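FOR IMMEDIATE RELEASE - January

Tonddale's clothes swap is back, and it's staying for good

Hi everyone, Slavica Todorova here. I've been running the Tonddale Clothes Swap out of other people's spare rooms for nine years, and I'm so happy to say we finally have a home of our own! The Sesten Building on the old market square is giving us its ground floor, and we open the doors at 10 a.m. on the first weekend of February.

If you've never been, it's simple. Bring up to 19 pieces of clean clothing, get a token for each one, and spend your tokens on whatever you like. Kids' clothes don't need tokens at all (they grow out of everything so fast anyway). Coats cost two tokens, and yes, I know some of you have opinions about that.

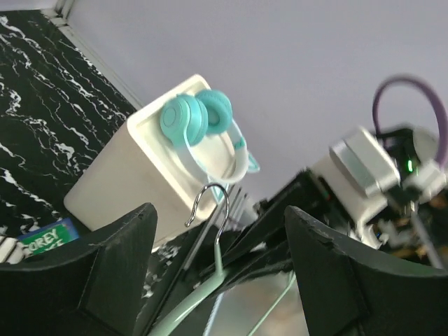 Photo: Tonddale Clothes Swap. Free for press use with credit.

We're also asking for hangers. Plastic, wire, padded, the ones from the back of your closet - we'll take them all, and you can drop them off any evening before six. Please take the dry cleaning bags off first.

My friend Helmut Fuchs is bringing his sewing machine and will do hems and buttons while you wait. "I can fix most zippers," Helmut told me. "I won't do leather, so please don't ask." Jacquet, the bakery next door, will have coffee and rolls out until they're gone.

Entry is free. There's street parking behind the building and a ramp at the side door. Anything left at the end of the season goes to the Skutaron shelter, same as always.

Press contact: Slavica Todorova, Tonddale Clothes Swap, Sesten Building, ground floor. Call or stop by, I'm there most afternoons.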